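When the gripper would not let go

The fault showed up in August, on a folding run at Drallow's workshop in Kustville. Levente Bakos was at the bench. The right arm had closed on a cloth and the program told it to open. It stayed shut, and the arm began its lift anyway.

"It dragged the whole stack toward the edge," Bakos says. "I hit the stop. Nothing was damaged, but the arm should never have moved."

Marjan Hashemi went through the logs that evening. The gripper had reported "open" 3 times in 612 cycles while its fingers were still closed. "The controller believed the message," she says. "We weren't checking finger position at all."

They now read the position before every lift, and the arm holds still if the two disagree. The new check has run for 144 cycles without a false release.

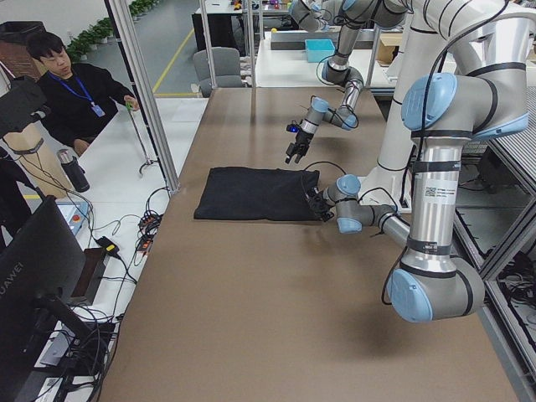 Cloth folding with two arms, the right gripper closed on the fabric.

Bakos wants nearly double that before he signs it off. Hashemi is still looking for the cause of the bad signal and suspects a connector.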